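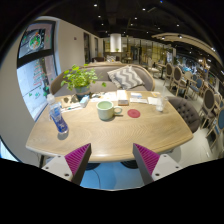 L. Tyagi

Chapter 5
Water in the Household

Every home uses water, and most people who live in one have only a loose idea of how much. The water arrives through a pipe, leaves through another, and is paid for every month or every quarter along with the other bills. This chapter follows the water between those two pipes. It looks at where it is used indoors, how the amount is measured, and why two homes of the same size on the same street can have very different bills. Water for lawns and gardens is left to Chapter 6.

You should have read the section on water pressure in Chapter 2 before you begin. The terms supply line, main, and head are used here without being explained again.

5.1 What counts as household use

Household use, also called domestic use, means all water drawn inside a dwelling for drinking, cooking, washing, cleaning, and flushing. Drinking is the smallest part of it. A person who fills a mug or a bottle several times a day still drinks only a small share of what he or she uses. Toilets, showers, and clothes washers usually account for most of the rest, along with leaks.

Leaks are counted as use because the meter counts them. A toilet with a worn flapper can run quietly day and night, and the household pays for that water whether it was wanted or not. In older buildings the leak may be in a wall or under a floor, where it can go unnoticed until a stain appears.

Bottled water is not part of household use as the term is defined in this book. It is produced and sold elsewhere and does not pass through the home's meter. A bottle refilled at the kitchen tap is counted, in the same way as a cup or a saucepan.

5.2 Reading a meter

A water meter sits on the supply line, either in a basement or in a covered box near the street. Most meters in the United States record in gallons or in cubic feet. One cubic foot is equal to about 7.5 gallons. Before working with any reading, check which unit is printed on the face of the meter. Mixing up the two is the most common error in student work on this chapter.

To find the use over a period, take a reading at the start and another at the end, and subtract the first from the second. If you are studying a single day, take both readings at the same time, such as 7 a.m., so that the period covers one morning and one evening.

Many meters also have a small triangle or star that turns when even a little water is flowing. With every tap and appliance shut off, the triangle should be still. If it turns, water is going somewhere.

5.3 The town of Prarkusden

Several problems in this chapter use the town of Prarkusden, which takes its water from the Skumon River above the dam at Skirnbridge. The town bills by the gallon and reads its meters monthly. Its older district has narrow lots and houses with a single bathroom. The newer district, up the hill, has larger houses and lower pressure.

One house in the older district used 240 gallons on a day in June. Two adults and three children lived there. Dividing the total by the five residents gives 48 gallons per person. This figure is called the per capita use, and it allows homes with different numbers of people to be compared.

Per capita use should be read with some care. A house with one resident will often show a higher figure than a house with several, even when that person is not wasteful. Some uses, such as mopping a floor or running a half-full dishwasher, change little with the number of people. Guests, illness, and school vacations also move the figure up or down. A single day tells you very little, and a full month is better.

5.4 Fixtures and flow rate

The amount of water a faucet delivers in a given time is its flow rate, stated in gallons per minute. A shower head rated at 2 gallons per minute will deliver up to 10 gallons in 5 minutes. The rating is given for a particular pressure, and at lower pressure the same head delivers less.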